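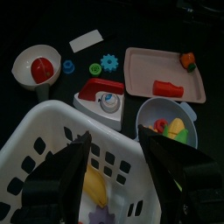
*Attachment 1: toy banana in white basket, toy saucepan with tomato*

**Status:** open, with Nwosu print queue
**Reported by:** Marisol Ocampo, Flundholm
**Component:** label printer, Valtton driver

Labels for the toy kitchen range print with the right margin clipped. The last 2 digits of the barcode are missing. Other ranges print normally from the same workstation.

**Log**

- Restarted spooler. No change.
- Swapped label roll. No change.
- Test page at 200 dpi: full width, no clipping.
- Exported the toy kitchen template from Jikbridge. Page width is set 11 mm wider than the stock. Colour profile matches the other templates.
- Corrected the width and sent 30 labels. First label clipped, remainder fine.
- Cleared the printer's cached template and repeated the run. All labels full width.

**Outstanding:** Jikbridge restores the old width at each sync. Template locked locally until Nwosu replies about the master copy.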